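# Sodska one-drawer desk cabinet

Bought in July, used daily since. Price was $49 plus 5 for shipping.

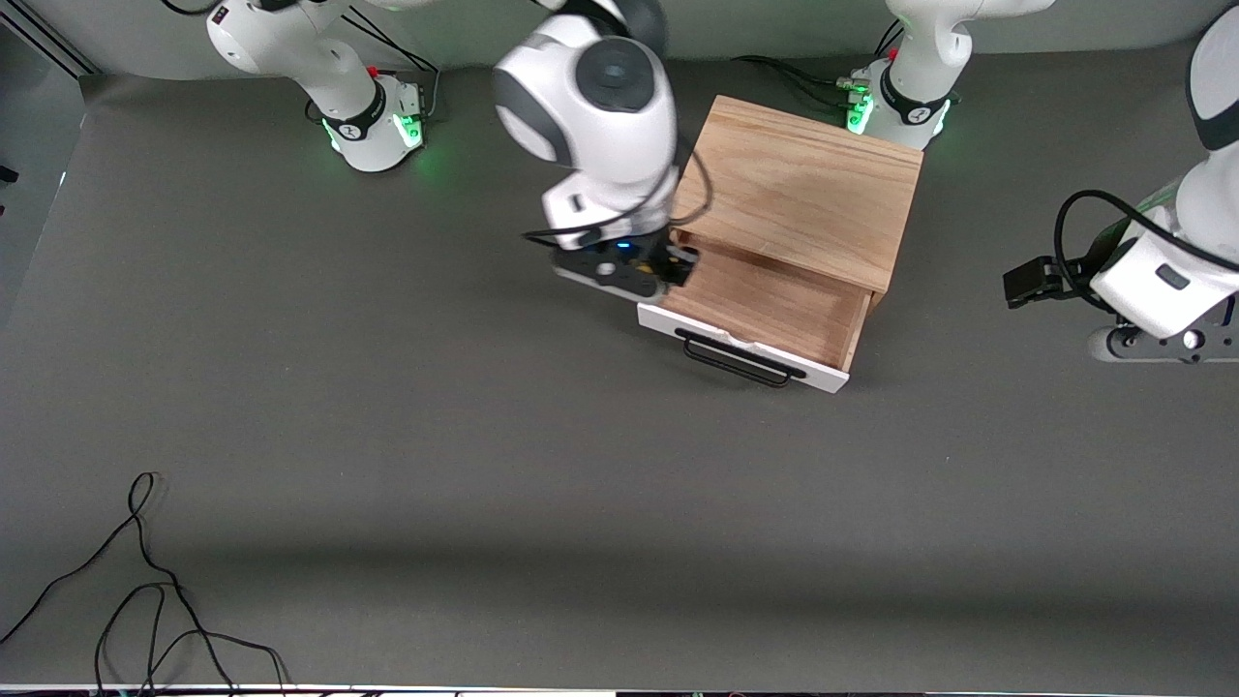 I wanted a small box with a drawer for the things that collect on a desk: stamps, spare keys, a tape measure, batteries. I had been using a Flundinley tray for that, and everything in it got dusty. The Sodska costs more than the tray did but it closes.

**Build.** The wood is light and honey-colored with the grain showing. The grain on the lid has a broad swirl in it, so I guess yours will look different from mine. The inside of the drawer is the same pale wood, no felt or paper lining. I cut a piece of shelf liner for it to stop the batteries rolling.

**Drawer.** It slides wood on wood with no metal runners. It was stiff for the first week. I rubbed a candle stub along the bottom edges and it has been fine. There is no stop at the back end of travel, so a hard pull will bring the whole drawer out into your lap. I did that twice.

**Handle.** Black metal bar, mounted straight across. Easy to grab with two fingers. One screw came loose in the second week and I tightened it from inside. Check yours when it arrives.

**Paint.** My main complaint. The drawer front is painted white and the paint chips. There is a small spot just above the handle where it has gone down to bare material, right where it gets noticed. Sodska sent a touch-up pen when I wrote to them, which took 9 days. I haven't used it yet. I would have preferred the front left as plain wood like the rest.

**Assembly.** The leaflet says 5 minutes. It took me 30, mostly because the two short screws and the two long ones come in the same bag and the drawing doesn't say which goes where. The long ones are for the handle.

I also looked at the Uvow cube, which has two shallow drawers. A friend has one and you can't fit a roll of tape in either of them. Flanagan makes a metal version that is cheaper, but it's loud on a hard desk.

Four stars. I took one off for the paint. I'd buy it again at the same price if they sold it unpainted.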